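Why the mug rack should stay

Every February the same argument at the Hiserell club. Somebody on the parents' list wants the students back on competition robots, the sort that race about and knock things over, because "clearing cups off a table isn't engineering". Clyde Crenshaw put it more politely at the open evening but meant the same. I disagree. Quickly, as I've a class at 2.

Cups are hard. Ask the Beveck group, who spent most of a term on one task and have a notebook of 273 attempts to show for it. Most of them failures, every one written up. When did a trophy ever get a sixteen year old to write up a failure?

And the setup costs next to nothing beside the arms. Brown paper, blue tape, a few cups, a rack for the mugs. 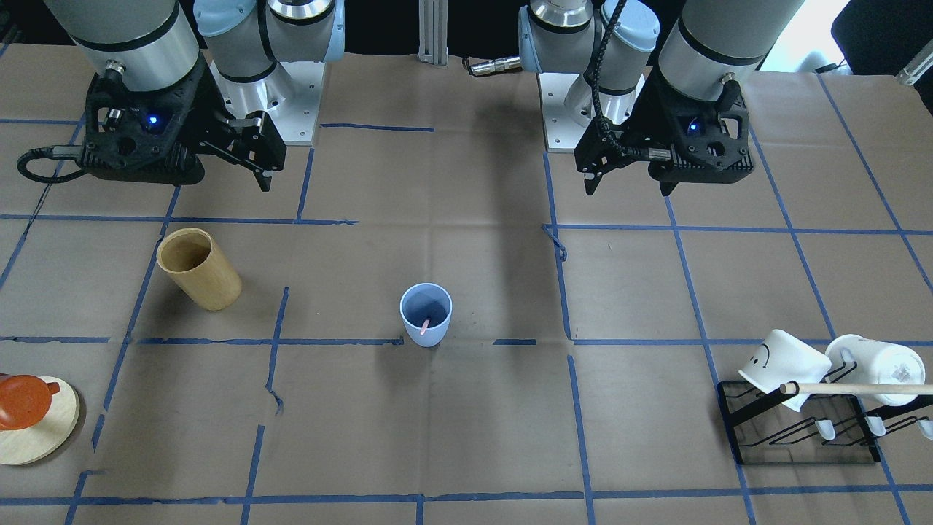

Two arms, brown paper, blue tape, all three pictures.
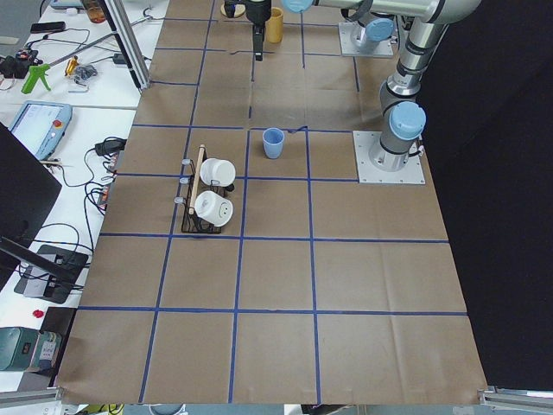
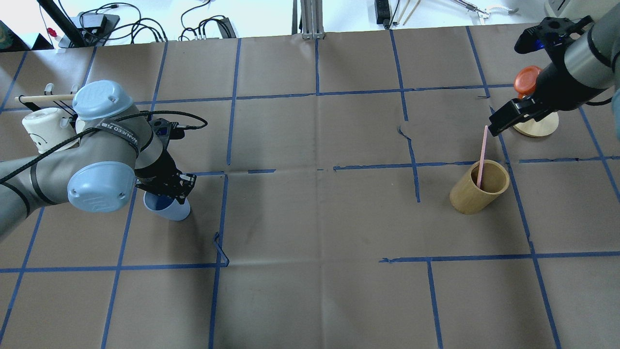

The competition kit, by contrast, was quoted to us at £325 a team, before travel. Holloway went that way two years ago and good luck to them, they have a nice cabinet. They also have a lot of students who can drive and two who can code. I asked.

What I'd defend hardest is the dullness. Same task again, move the cup a bit, run it again. Students hate it for about three weeks. Then one of them notices the gripper does worse from one side and teh whole room is arguing over why, and I can go and get a coffee. You don't get that with a buzzer going.

Fair point from the other side: no crowd. Parents like a crowd. Misteck do a show day with nearly 72 people in the hall and ours gets grandparents and a dog. So let's have a show day. Put the failures on the wall as well, let people have a go at guessing which run will work. Fine by me.

But don't swap the work for the show. If the vote goes the other way I'll still turn up and tape the table, only I'll moan more. Forms to the office by the end of the month please, and do read the students' notebooks before you fill one in, there on the shelf by the door.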